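Burnon Adds Robot Arms to Sorting and Kit Packing at Colevine

Staff move from repeat picking to setup, checking and returns

COLEVINE — Burnon, which packs and restocks play kits for preschools and children's clinics, is bringing robot arms into the sorting side of its Colevine operation. The first arm starts regular shifts in February. The company will run it alongside its current staff of 45, and no jobs are being cut as part of the change.

Burnon handles 1,180 kits in a normal month. Most of them come back from customers to be sorted and sent out again, and a returned kit can hold toy fruit, soft cubes and printed blocks in any order. Until now all of that sorting has been done by hand, by people standing at a bench for most of a shift.

What the arm does

The arm picks up one item at a time and places it in a tray or bowl. It works from a camera mounted near the gripper, so items do not have to be lined up before it starts. Practice runs use a round table and a mix of shapes, from a curved banana to a square-sided cube, to set the grip for each kind of item.
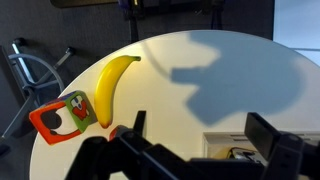

What changes for staff

Sorters will no longer spend full shifts on picking. Under the new schedule, time on repeat picking is limited to two hours per person per day. The rest of the shift goes to table setup, checking finished kits, repairing damaged pieces and answering questions from customers about missing parts.

Nine employees have finished training as cell operators. They learn to start and stop the arm, clear a dropped item, change a tray and record a failed pick. The training takes 10 working days and is paid at the regular rate. Operators receive a higher hourly rate once they are signed off, and a second group begins after the first arm is in service.

Operators also decide what goes on the table. During practice they change the mix between runs — blocks in a tray, an apple in a bowl, a banana left out on its own — and note which items the arm has trouble with.

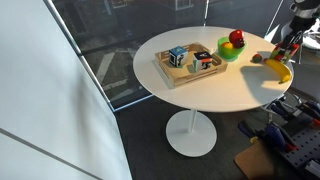

Those notes go to Seltiro, the integrator that supplies the arm's control software, and are reviewed with the operators every Wednesday. Changes made so far at the operators' request include a slower approach over small items and a louder tone before the arm moves. Any employee can stop the arm at any time, and a stop does not count against the shift's output.

Small and soft items

Small round pieces and soft-sided cubes need different handling. A grip that holds a hard piece can crush a soft one, and a piece close to the rim of the table can be pushed off if the fingers come in wide. Operators test these with the pieces set close together — a strawberry by the tip of a banana, with a cube beside them.
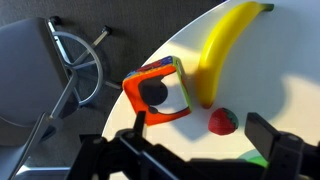

Next steps

A second arm is planned for the Quezada building later in the year, if the first meets its targets for dropped items and staff hours. Burnon will share the results with employees before that decision is made. Kits that hold cloth or paper parts will still be sorted by hand at both sites.

Prices and delivery times for current customers stay the same.

About Burnon

Burnon supplies, cleans and restocks play kits for preschools and children's clinics. It has buildings in Colevine and Quezada.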